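# Gripper comparison in the kitchen room: frequently asked questions

Since we published the first results in April, we receive many of the same questions by mail. I have collected them on this page, with the answers as I would give them by telephone. If something is missing, please write to the Brodbridge address and I will add it.

— Nélida Echeverría

## What do you compare, exactly?

We compare two sets of fingers for the same arm: the Rakside long fingers and the Purnwood short ones. The arm, the controller and the task stay the same. Everything on this page is done in simulation. We have not yet repeated any of it on a real arm, so please do not read our numbers as a promise for your workshop.

## What is the task?

The arm must pick up a small die and put it on a flat piece of wood. It is a simple task, and we chose it for this. When a grip fails on a cube, the reason is usually easy to find, and with a bottle or a cloth we would discuss for a week.

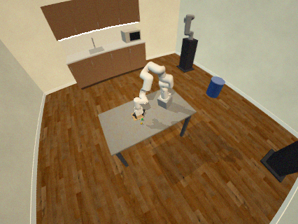

Reach was the first thing we wanted to settle, before any question about fingers. An arm which is near its limit behaves differently at the wrist, and then you compare postures and you believe that you compare grippers. For this reason we look at every start position from far away as well as from near. With the white arm bent high over the table and the gripper pointing straight down at the wooden tray, there is still a good bend left in the links, and this is the kind of posture we accept. If the arm must stretch almost flat to arrive, we move the target and begin again.

## How many trials did you run?

We ran 1232 trials with the Purnwood fingers and 1241 with the Rakside ones. The numbers are not equal because some trials were stopped by the controller before the fingers closed, and we removed these from both sets. The list of removed trials is in the download, with the reason for each.

## Why do you use more than one camera view?

The wide view is good for the arm and bad for the fingertips. In it, a tip which is one centimetre too high looks the same as a correct one. So we keep a near view also, and we use it each time we want to know if the fingers are centred before they go down. The controller does not receive these pictures. They are only for us, when we go through the trials afterwards. 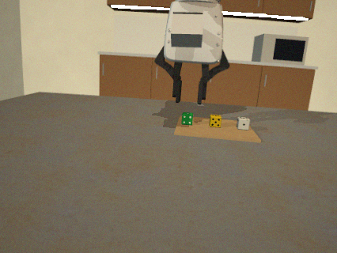 *Fingers open, tips just above the table behind the board; green, yellow and white dice in a row.*

## Do the colours of the dice matter?

For the fingers, no. For the person who reviews the trials, very much. In our first version all the dice had one colour and we confused them all the time in the notes. Now we can write "yellow, second attempt" and everybody understands.

The colours can matter for you if your controller finds the objects by camera. We would be careful with the white die in this case, as a pale object under bright light can be difficult to separate from its surroundings. We did not measure this.

## What about the shadows?

This is a question from several readers, and a fair one. The arm and the gripper throw quite dark shadows on the table, and they move when the arm moves. We decided to keep them. A colleague in Cáceres ran a version without shadows and his object finder became better at once, but it was better only in that clean world. For the comparison of fingers it changes nothing, because our controller reads the positions directly.

## How wide should the fingers open before they go down?

Wider than you think at first. With a narrow opening the descent looks elegant, and then one tip lands on the top of the cube. We start from a wide opening and close only when both tips are at the height of the object. The price is that a wide gripper can touch a neighbour. If your objects stand close together you must find your own middle value — ours will not help you.
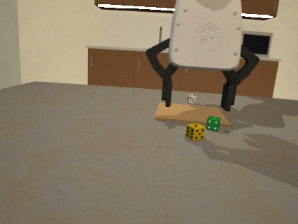 Nélida, I tried the wide opening with my own fingers and I lost time on each pick, because closing from so far takes longer than the descent itself. Could you close halfway during the last part of the way down? — Brodbridge reader

Yes, this is possible, and we have it on our list. Our controller at present finishes one movement before it starts the next, so the closing has to wait. I will report when the mixed movement is tested.

## Is one of the two better?

For single cubes with free space around them, I prefer the long fingers. They leave the housing well above the table and it is easier to see what happens. For crowded tables I have no opinion yet.

## What is in the download?

- The trial records for both sets of fingers
- 4000 still pictures, from the wide and the near views
- The 4 controller settings files we used
- The list of removed trials

The settings files have comments in Spanish in some places. I am translating them little by little.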